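Handout 9: Grip Faults in Two-Arm Box Handling
Search this site Enter keywords Go 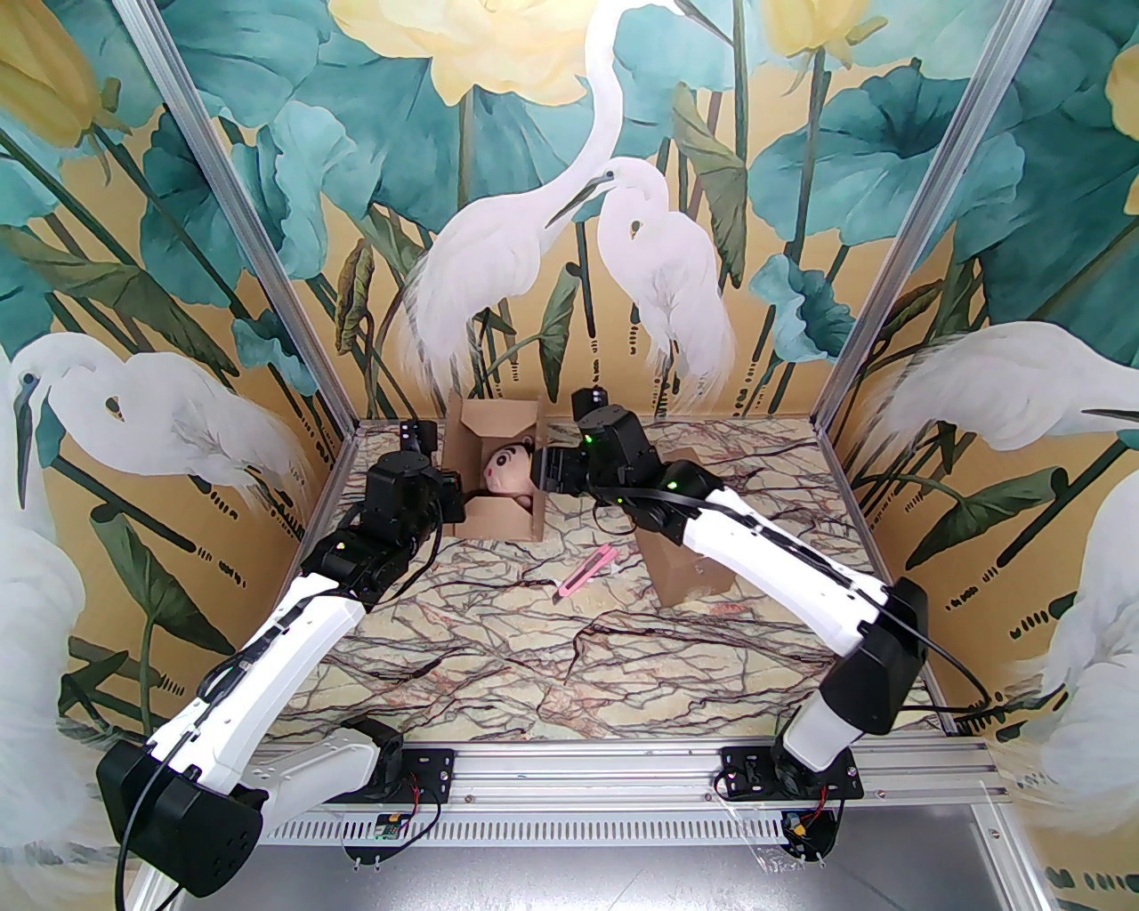 Marulanda asks whether the fault belongs to the gripper at all, given that the controller reported a normal close each time. The question is fair and the log supports part of it. Keep it in mind while reading section 2.

1. The fault

The Clenier cell runs a packing task with two arms working on one open carton from opposite sides. In September the right gripper stopped holding during the lift. The carton tilted toward the right arm, the left arm continued its path, and the side panel tore. No alarm was raised. The arms stopped 900 ms later, when the left wrist passed its torque limit.

The run was number 2000 in a planned series of 3000. A review of the earlier logs found 31 runs with the same pattern at lower force. All had been marked as passed.

2. Cause

The close command ends when motor current reaches a set value. Cardboard bends before it resists. A soft item lying against the inside of the panel adds resistance, so the current threshold is reached early and the fingers stop short of a firm grip. The controller then records "closed". It has no separate check for slip.

Cable drag was considered and ruled out. Replaying the path with no carton gave normal wrist readings on both arms.

3. Why the stop was late

Each arm watches its own limits. Neither receives the other's grip state. When one side lets go, the other sees a change in load and treats it as normal variation until the limit is passed.

4. Changes made

- Finger position is now compared with panel thickness after each close.
- Loss of grip on one arm holds both arms.
- Lift speed is reduced for the first part of the path.
- Open blades are to be treated as a hazard in any stop. A falling carton can push a knife off its resting place. Retract the blade before the arms are enabled.
- Power is locked out before a hand enters the enclosure. A hold command is not a lockout.

5. For the lab session

Read the Kuroletti log excerpt and mark the point where the right grip is lost. State which signal shows it first. Bring a sketch of the stop logic with the shared hold added.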